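3.2 Household packaging and storage habits

Packaging kept in the home falls between two kinds of record. Shop data show what was bought, and council data show what was thrown away, but the weeks in the middle are seldom covered. Our survey in Rweyemamu and Pladell was meant to cover those weeks. Households kept a diary of every pack they opened, where it was put afterwards, and when it left the house. The 900 diaries returned by the end of September gave 3,854 usable entries. Entries with no closing date were left out, following Makokha and Mrema. The range of goods was wide, from foil snack packs to lidded containers (Figure 4).

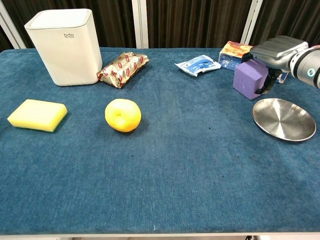

Storage and reuse

Rigid containers with a lid stayed in the home longest in both towns. Diary keepers wrote that they used them for tea, buttons, screws, pet food and spare keys – often with the first label still on. Soft packs were a different matter. Most left the house on the day they were opened, and the few that were kept had been folded and clipped shut with food still inside. Cartons came between the two. They were kept while they held something and flattened soon after.

We asked households to use one of eight codes for the place of storage. Five of these were rooms or parts of rooms, and the rest were for sheds, cars and shared hallways. Kirui had warned that people would find the hallway code confusing, and the Pladell diaries bear this out: the same shelf was sometimes given two codes by two members of one family. We merged the hallway and shed codes before the analysis.

Figure 4. Common household goods, including a white lidded container and a foil snack pack. 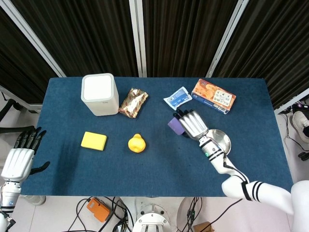

Why were packs not weighed?
Weighing was tried in the Jusora pilot, but kitchen scales differed too much between homes and many diary keepers gave up after the first week.

Rotich and Egilsson used a shorter diary with a fixed list of packs, which makes direct comparison hard. Where the lists overlap, the order is the same: lidded containers first, then cartons, then soft packs. Their diaries ran through the winter and ours did not, so goods bought for the holidays are missing from our entries. Section 3.3 deals with the effect of household size.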